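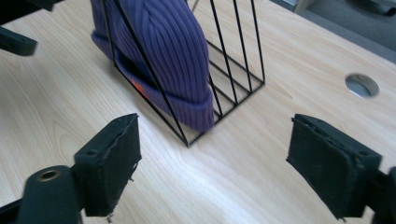 A purple beanie in a black wire rack, on a table at the Prulby Rooms.

Lost hats get a rack of their own at Prulby Rooms

Clenthorpe Courier, 25/02/2017

CLENTHORPE'S lost hats have been given somewhere to sit. After a winter in which the unclaimed knitwear at the Prulby Rooms filled first a drawer, then a bigger drawer, and finally the chair that people were supposed to sit on while they filled in the lost property form, the hall has put out a black wire rack and invited the town to come and look through it.

The rack was made for paperwork. It came out of the hall office, where it had held leaflets for the Horkerdale bus, and went into its new line of work at the start of February. It has sloping sides, thin rods and plenty of gaps, so a hat put in it can be seen from most directions, including by its owner, should they ever walk past.

So far the hats have been going in one at a time. The hall's reasoning, set out on a typed sheet by the door, is that a heap of hats is easy to ignore and a single hat is not. Each one gets its turn on the table, and if no one speaks up for it by closing time it goes back in the box and another takes over.

A ribbed purple beanie with a folded cuff and a small orange label has been among those on show. It is a good strong purple, and you would think a person might notice it had gone. The hall has already had one enquiry about a purple hat, but the caller was after one with a bobble and rang off rather sharply on hearing there wasn't one.

The lost property book, which lives under the tea urn and has the rings to prove it, lists 262 items handed in at the Rooms since it was started. Hats and gloves make up most of it. The rest includes a recorder, half a jigsaw, a wedding cake stand, and one entry that says only "trousers", with no further remarks and no date of collection.

Under the old arrangement, anything found was kept for a year. That was agreed when the Rooms were open two evenings a week and the worst anyone left behind was an umbrella. The hall now has something on most nights, from the indoor bowls to the Spanish beginners (now in their sixth year as beginners), and the cupboard has not got any larger.

The new rule is 35 days. After that, hats in decent order will be washed and put on the bring-and-buy table at 50p each, with the takings going towards the roof. Odd gloves will be kept a little longer in case of a reunion. The trousers are under review.

To claim a hat, you will need to say what it looks like before you are shown it. This has caused some grumbling. One regular at the Thursday-that-was lunch club, which moved its day last year and has never settled on a new name, told the Courier that at her age she could not be expected to know what was on the top of her own head. Another said he had described his hat perfectly well, as "woolly", and had been sent away to think harder.

The hall says it has no wish to be difficult, but in January a green scarf was handed over to a gentleman who was certain it was his, and then to a lady who was more certain, and it was not an afternoon anyone would care to repeat. Descriptions should now cover the colour and one other thing. A label counts. So does a hole, if you can say where.

Claims can be made at the front table from 10 in the morning until the urn goes off. Anyone telephoning is asked not to ring during bowls, when the telephone is answered in a whisper and the messages are hard to read afterwards.

Children's hats are being dealt with separately, there being so many of them. They have been pegged along a string in the corridor, at a height where a child can see them and an adult will walk into them. The playgroup reports that one small boy has now claimed his hat back on three visits, having left it behind each time, and seems to regard the string as where he keeps it.

There has been interest from further afield. The reading room at Horkerdale, which has a glove problem, sent two people over to see how the rack was getting on. They were given tea and shown the book, and went home with an umbrella that may have been one of ours. Horkerdale is thought to be considering a toast rack for its gloves, though this would depend on the size of the toast rack.

Sethi Dry Cleaners, on the corner by the bank, has offered to wash the first batch of unclaimed woollens at no charge, provided they are brought in together and the hall goes through them for old tissues first. The shop has a shelf of its own uncollected items and was sympathetic. Its longest resident is a dinner jacket whose ticket went missing some time ago, along with whoever was holding it.

Not everyone is pleased with the change. A letter pinned to the hall noticeboard complains that the bus leaflets have been turned out of their proper home and are now held together with a bulldog clip, on a hook, behind the door, where they can be read only by someone leaving in a hurry. The letter suggests that the hats could manage perfectly well on a plate. A reply in a different hand, pinned beneath it, asks whose plate.

The leaflets will get a new holder in the spring if the money allows. A quote of £15 has been obtained and described at the hall's last meeting as "steep for wire". In the meantime the bus times are also in the post office window, where they are out of date but easy to find.

As for whether the rack is working, it is early days. The book shows four hats collected in its first fortnight, against one in the whole of December, and that one was taken by the person who had handed it in. There has also been a rise in people stopping for a look who have not lost anything. Two of them stayed for the Spanish.

Anyone who has mislaid a hat at the Prulby Rooms this winter should come in before the first bring-and-buy table in March. After that they are welcome to buy it back.

The Rooms would also like to hear from whoever owns the cake stand. It is being used for biscuits and will be missed.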